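Is the Plestano wrist kit worth buying for handling soft goods?
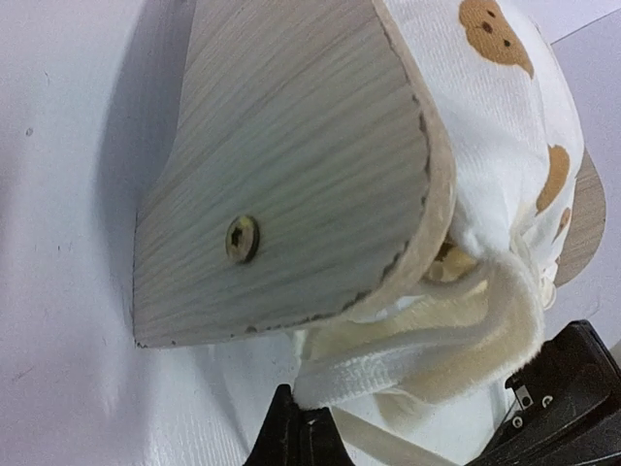 What does the Plestano kit come with, and do you need your own arm to use it?
The kit is a two-finger gripper, a small wrist camera, the mounting plate, a cable set and a licence for the control software. You need your own arm. It bolts to most small arms with a standard flange, and the seller, Livulmont, will tell you before you order if yours is not supported.

Hacer Saraç
Posted February 28, 2023

I am looking at this kit for a small workshop in Tratbridge. We finish and pack children's items, mostly fabric parts fixed to wooden side panels, with straps and cords that have to be tucked in before the thing goes in a bag. At present it is all done by hand at one bench. We already have a second-hand arm which we used for moving boxes, and it has been standing still since October.

Livulmont have offered us the kit with one day of set-up included. What I would like to know from people who have used it:

Can it take hold of gathered fabric and keep hold of it without pulling threads?
Does it cope with cords and narrow straps, or does it only see the big parts?
Is the day of set-up enough, or will we end up paying for more?

I don't need it to be fast. If it does one step reliably while a person does the next one, that would be enough for us. The other quote I have is from Sala, for a suction head, but I can't see suction being much use on woven cloth.

Recep Dursun

We have had the kit running for 8 months on cushion covers and a few padded items, so I can answer most of this.

Gathered fabric is what it does best. If there is a fold standing up, the fingers close on it and it stays put. Flat cloth lying on a table is harder. Ours misses a flat piece often enough that we changed the job so the cloth arrives already bunched. We have had pulled threads only on a loose knit. On ordinary woven cotton there were none once I had turned the closing force down. The default force is too high for cloth in my opinion, and you will find the setting under the tool page, not under the motion page where you would expect it.

Straps are fine. Cords are less good. The camera sits close to the fingers, so when the gripper is near the work a thin cord can pass between the fingers and be hidden by one of them. We get round this by stopping a little way off, taking a second look and then going in. It adds some 3 seconds to each pick. White cord on a white table was the worst case for us, and a dark mat cured most of it.

One more thing about wooden panels. Keep the fingers well clear of the edges. If the finger catches an edge while it is closing, the arm goes into a protective stop and you have to clear it by hand. We lost a lot of the first week to that.

The day of set-up got ours moving, but it did not get it working on our own product. I recorded about 300 picks myself afterwards to teach it the shapes, in short sessions between orders. It was dull but not difficult. Livulmont answered emails during that time and did not charge for it. Ask them to put that in writing, as I don't know if it is still their policy.

I would buy it again for one step of a job. I would not buy it to replace the whole bench.

tuckbox32

Never used the Plestano but we tried the Sala suction head on cotton bags and sent it back. Air goes straight through the weave. It was very good on the cardboard.

Hacer Saraç

Thank you both. That rules out the suction head. Recep, did you have to buy spare finger pads, and are they easy to change?

Recep Dursun

Yes, one set so far. Two screws on each finger. Run the calibration again afterwards or it will close slightly to one side. Order the pads with the kit if you can, because ours took three weeks to arrive on their own.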